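Section 4 – Tri et préparation des petites pièces avant rangement

4.1 Objet de la section

La présente section concerne les couvercles, bagues et joints séparés fournis avec les boîtes de conservation de la gamme Flumau. Elle décrit la préparation du plan de travail, le contrôle des couvercles et leur mise en place dans le casier de rangement Minditz. Le montage du casier fait l'objet de la section 3 et doit être achevé avant toute opération décrite ci-après.

4.2 Préparation du plan de travail

1. Débarrasser la table de tout objet étranger à l'opération.
2. Dérouler le tapis gris, face striée ou tissée vers le haut selon le modèle.
3. Fixer le tapis à la table au moyen de ruban de masquage. Le ruban doit mordre à la fois sur le tapis et sur le bois.
4. Passer un chiffon sec sur toute la surface.

Attention – Ne pas employer de ruban d'emballage, dont la colle peut marquer le bois de façon durable.

4.3 Contrôle d'un couvercle

1. Poser le couvercle à l'envers sur le tapis, face intérieure vers le haut, de manière que le rebord forme un petit plateau.
2. Suivre le rebord du doigt sur toute sa circonférence.
3. Relever les points sombres, éclats ou bavures. Un point isolé sur le rebord impose un second contrôle, au toucher.
4. Examiner le fond en lumière rasante. Les traces blanchâtres peuvent être de simples reflets : tourner le couvercle d'un quart de tour et regarder de nouveau.
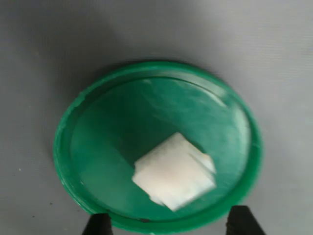
Cozma fait observer que le quart de tour ne suffit pas toujours sous un éclairage de plafond, et recommande d'incliner aussi le couvercle vers soi avant de conclure à une rayure. Cette remarque est retenue pour les ateliers dépourvus de lampe orientable.

5. Classer le couvercle : catégorie A s'il est intact, catégorie B s'il présente des marques superficielles, catégorie C si le rebord est entamé.

Note – Les couvercles de catégorie B restent utilisables pour les denrées sèches. Ceux de catégorie C sont à retirer et à remplacer sous la référence 151 du catalogue Hotau.

4.4 Disposition sur le tapis

1. Traiter un seul couvercle à la fois.
2. Le placer à plat, à distance du ruban de fixation.
3. Laisser libre le bord avant de la table.
4. Éloigner les câbles de la zone où le couvercle est posé.

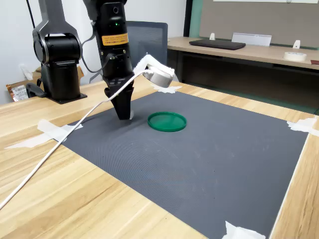
5. Une fois le contrôle terminé, reporter la catégorie sur la fiche de suivi, puis passer au couvercle suivant.

Attention – Ne jamais empiler les couvercles sur le tapis en attente de classement. Les rebords se rayent entre eux et le contrôle doit alors être repris.

4.5 Rangement dans le casier

1. Insérer les couvercles sur chant, par diamètre croissant.
2. Ne pas dépasser 27 couvercles par tiroir.
3. Réserver le tiroir 8 aux pièces de catégorie B.
4. Fermer le tiroir sans forcer. En cas de résistance, retirer le dernier couvercle inséré et vérifier son orientation.

4.6 Entretien du tapis

Le tapis se nettoie à l'eau tiède, sans solvant. Les marques claires laissées par le frottement n'altèrent pas son usage. Le ruban de masquage est à renouveler dès qu'il se soulève ou se déchire – le retirer lentement, en le rabattant sur lui-même. Pour la liste des pièces de rechange, se reporter à la page 99.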